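Ermont Small Parts Handling Review
Progress report to the equipment fund, second period
Submitted Thu 24 April
Prepared by Ruth Huamán

Scope of this period

The fund asked us to assess the Skalto two-arm kit as a possible purchase for the pen and marker repair line at Huaranga. The first report covered delivery, installation and basic safety checks. This one covers handling trials on slender items, the vendor's service response, and spending to date. Work on trays and boxed goods has been moved to the next period.

Setup

The kit was installed according to the vendor's instructions, with no changes to the arm firmware. Both arms work over a shared white tabletop against a plain wall. We kept the default grip force for the first set of trials and lowered it one step for the second. The control software is the version supplied in December, and the vendor's later update has not been applied. Derek Tunstall will apply it once the current set of trials is closed, so that all results in this report come from the same version.

Handling trials

Each trial consists of a pick by the first arm, a lift, a move to the exchange position, and a transfer to the second arm. A trial is counted as complete only if the second arm holds the pen for the full dwell time and the first arm has released it. Partial transfers are logged as failures, including those where the pen stayed in the first gripper.

We ran 474 trials in the period. Picks were reliable at both force settings. Most failures came at the transfer step, and 69 of them were traced to the angle of the pen in the first gripper. When the pen is taken near one end, most of its length projects past the fingers, and a small error in wrist angle becomes a large error at the far tip. The second gripper then closes beside the barrel or pushes it out of line. 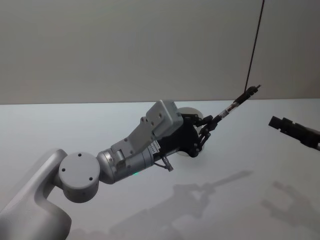

Page 2

The grip point is therefore the main variable for the next set. The kit's teaching screen lets the operator set a grip point as a distance from the end of the object, but the value is not saved with the object profile and has to be entered again after a restart. We reported this to the vendor as a defect. They have classed it as a feature request. We do not agree with that classification and have asked for it to be reviewed.

Lowering the grip force reduced marks on soft barrels and had no clear effect on transfer failures. We propose to keep the lower setting.

Lighting was checked as a possible cause of missed transfers. The arms cast broad shadows on the tabletop, and the vendor's guide warns that these can affect object detection. Repeating a block of trials with a second lamp made no measurable difference, and the lamp has been removed.

Service and support

The service contract is handled by Kodivance. Two tickets were opened in the period. The first, on a calibration drift in the second arm, was closed by remote session on the same day. The second is the grip point issue described above and remains open. Replacement fingertips were ordered from the standard parts list and arrived without delay. The printed maintenance schedule does not match the online one — the intervals for the wrist joint differ — and we are following the shorter interval until this is settled.

Spending

Almost 70 percent of the equipment allowance has been committed. The balance is held for the extended fingertip set and for one day of on-site training. No transfer between budget lines is requested.

Next period

Trials will resume after the software update, with the grip point moved toward the middle of the barrel. The earlier settings will be repeated first as a baseline. Trays and boxed goods follow. A purchase recommendation will be given in the final report; on present results we would not recommend the kit for unattended transfer of slender items.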